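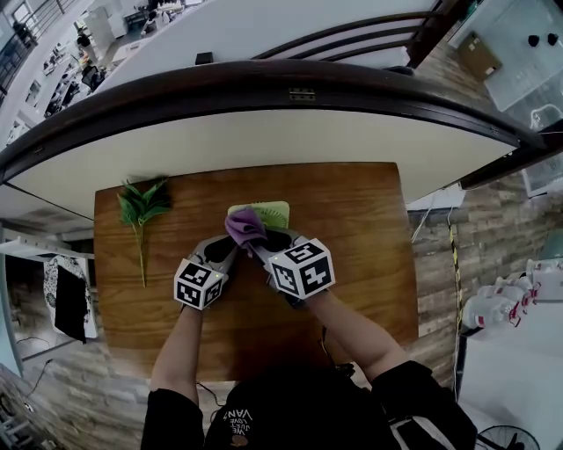

The purple cloth, with the green sprig to the left of it.

The Counter at Jiltow

The keys had to be back with the agent by five on Tuesday, and at two o'clock Lilla Deák still had the front room to do.

She had left it until last on purpose. The kitchen had been easy, all grease and heavy lifting, and the man from Somboon had come in the morning and taken the big fridge away on a trolley. He paid her 600 for it in notes and didn't ask for a receipt. The store cupboard had been mostly tins. But the front room had the counter in it, the long white curve with the dark wooden rail, and she had stood behind that counter since the April she was nineteen.

She put on her black top with WE LOVE VANS across the front, because it was already ruined, and began with the table.

There was only one table left. The rest had gone to a church hall. This one had rounded corners and a warm brown grain, and Chaminda Mondal had said he wanted it for his flat if it would go up the stairs. He was supposed to be there at one to measure it.

On the table was what she had tipped out of the last drawer. A purple cloth, all creases. A green ribbed thing that might have been for scrubbing and might have been for standing a hot pan on; she had never known. And one stem from the artificial plant that used to be in the window, with its pointed leaves and the long pale stalk that never looked like any stalk she had met outdoors.

She picked up the cloth first. It had been her mother's idea. Her mother believed that a café should have one good cloth, kept for when somebody important came in, and in all the years of the Jiltow somebody important had come in once, a man from the council, who had a cheese scone and left most of it. The cloth had gone on his table. Afterwards it went back in the drawer.

Lilla shook it and tried to find the corners.

"You're doing that wrong," said Chaminda from the door.

"You're late."

"The bus sat at Ponum Road for ages. A woman had a wardrobe." He came in and looked about. "It's bigger without anything in it."

"People always say that."

"Well, it is." He had a tape measure and he laid it along the table, then across. He wrote a number on his hand. Then he took the other side of the cloth without being asked, and they folded it between them the way you would a sheet, walking together and apart. It came out crooked, so they did it again.

"Do you want it?" she said.

"What would I do with a purple cloth?"

"Put it on the table."

He thought about this for longer than it needed. He had washed up at the Jiltow for 3 years before he got the job at Listeo, and he had gone on coming in on his days off, always for the same soup. She had wondered once or twice if it was for the soup. She had not wondered enough to ask.

"It'd look daft," he said. "I've got a brown carpet."

"It'll look daft in my bag as well."

She put the cloth down and picked up the sprig. There was dust in every leaf. She held it out at arm's length, and he took it from her and stuck it behind the little bracket on the dark rail, where it hung for a moment and then slid down on to the white.

"They'll charge you for leaving that," he said.

"They'll charge me for everything. They wanted 79 for a missing light bulb."

"For one?"

"It was a special bulb, they said."

They did the counter together, one from each end. It took longer than she had thought, because of the curve; a cloth run along it always drifted off towards the front, and you had to keep bringing it back. She had forgotten that she knew this. Chaminda had not forgotten either — she saw his wrist turning at the same place hers did.

They met near the middle and there was nothing left to wipe.

"What about that?" He pointed at the green thing on the table.

"Do you know what it's for?"

"I used to stand on it," he said. "To reach the top shelf. No, I didn't. I've no idea. I thought you knew."

"I thought Mum knew."

He turned it over and turned it back. Then he put it in his coat pocket, where it stuck out a good way, and went to the door to see how wide it opened.

The table would go through if they turned it on its side. They got it on to the pavement at twenty past four, and it had started to rain, so Lilla took the purple cloth out of her bag, unfolded it and spread it over the top. Chaminda held down two of the corners.

"I'll run the keys round," she said. "Don't let anyone sit on it."

"How long will you be?"

"Ten minutes. Then we'll see about your stairs."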